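Morkitz Equipment Planning Guide, Section 4: Budgeting for a Two-Finger Arm

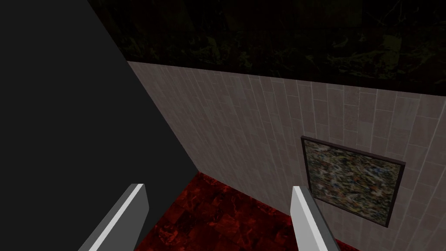 Page last changed: 10 August 2021

4.1 Purpose of this section

This section sets out the steps a department must complete before it submits a purchase request for a Morkitz arm and hand. It applies to new purchases and to replacements. Departments that already hold a Niven simulation license should complete steps 1 through 4 in simulation before any hardware is quoted.

4.2 Before you begin

Have the room plan, the current equipment list and the department's cost code at hand. Requests without a cost code are returned unread.

4.3 Procedure

1. Build the room in Niven. Enter walls, fixed cabinets and counters at their measured size. Finishes such as wall tile and stone flooring may be taken from the standard library.

2. Place the arm base at the proposed mounting point and run the view from the hand. Check the space on both sides of the fingers. A large flat surface close to one side, as in the view at the head of this page, should be entered on the clearance sheet.

3. Open the fingers fully with nothing between them. Record the opening on line 2 of the clearance sheet.

4. Move the hand through each planned task and note every fixed or hanging item near its path. Framed pictures and wall fittings are often left off room plans and must be added by hand.

Note: Surface appearance in Niven does not affect reach or clearance results. Do not spend license hours matching colors.

5. Select the arm size. The Girik short arm is listed for loads and distances within the limits in Appendix B. If any task falls outside those limits, price the long arm for the whole project. Mixed orders are not accepted.

6. Enter costs on Form 317. List the arm, the hand, the controller, the mounting plate and one spare set of fingers on separate lines.

7. Add installation. Grimard quotes installation separately, and the quotation remains valid for 30 days. Request it last.

8. Add yearly costs - service, license renewal and operator training. These are charged to the operating budget and may not be combined with the purchase price.

Caution: Do not drill, cut or reinforce any floor or counter on the strength of a simulated layout. A site survey must be signed before building work is ordered.

Caution: A clear path in simulation is a planning result only. Guarding and emergency stops are to be priced under Section 6.

4.4 Submitting the request

Send Form 317, the clearance sheet and the saved Niven file to Blair Matheson, Equipment Planning, Room 98. Requests received by the end of July are considered for the following budget year. Later requests are held over - they do not need to be submitted again, but the installation quotation must be renewed.

4.5 Changes after approval

A change of mounting point requires a new clearance sheet. A change of arm size requires a new Form 317. For finger sets and other small parts, use the short order form, number 538, and quote the original request number.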